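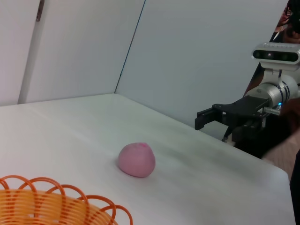

3.2 Materials and preparation of the dough

The four nurseries in the study had been making their own modelling dough for several years before we began, and no two of them made it the same way. Staff at Vitunden cooked theirs in a pan with cream of tartar. Bang used an uncooked mix with a good deal more salt. The other two, Guser and Plereo, changed recipe depending on what was in the cupboard. For the first month we left these habits alone and only kept notes. From October onwards all four settings worked from one recipe so that the sessions could be compared.

Each batch was made from 2000 g of plain flour, 500 g of fine table salt, 200 ml of sunflower oil and enough boiling water to bring the dough together. Colour was added with the water. The dough was kneaded until it no longer stuck to the hands, left under a cloth until it had cooled, and stored in lidded tubs at room temperature. Batches were thrown away at the end of each week or earlier if they had become sticky. Stickiness was the most common complaint from staff, especially at Bang, where the tubs were first kept on a shelf above a radiator and had to be moved.

Only one colour was put out in any session. In the first month the children at Guser had spent much of their time pressing colours together, and the talk at the table was mostly about who had which colour. This is worth studying in its own right, but it made the coding of shapes very hard. Leftover pieces from earlier batches were sometimes kneaded into new ones, and we allowed small patches of a darker shade.

3.3 Sessions and coding of shapes

Sessions ran in the morning, after the outdoor period and before lunch. Children came to the table when they wished and left when they wished. An adult sat nearby and answered questions but did not suggest anything to make. Cutters, rollers and plastic knives were put away, as earlier work by the first author had found that children who were given cutters used them for nearly the whole session.

We recorded 476 finished shapes. A shape was treated as finished when the child put it down and turned to something else, or told an adult that it was done. Shapes that were squashed before either of these happened were left out, which means that our figures say little about the youngest children, who squashed most of what they made.

Each shape was placed in one of five groups: ball, roll, flat piece, joined piece, and other. The ball group caused more argument than we had expected. Few of the shapes in it were truly round. Soft dough settles under its own weight, and a child's palms leave it lumpy. We agreed to code as a ball any single piece that was as tall as it was wide, or nearly so, even where the base was slightly flattened. The pink piece in Figure 2 is of this kind, with an uneven outline and a small darker patch near the top. Anything clearly lower than this was coded as a flat piece.

Abelardo Paredes coded the full set and Abelardo Henríquez coded 200 of the shapes separately, without seeing the first set of codes. Where the two disagreed, the shape was discussed and a final code agreed. Most disagreements were between roll and joined piece, usually where a child had bent a roll round until the ends met. We decided that a closed ring should count as a joined piece only if the ends had been pressed together.

What the child said about the shape was written down but was not used in the coding. A ball might be named as an egg, a planet or a dinner, and the name often changed before the child left the table. These names are dealt with in Section 4.3.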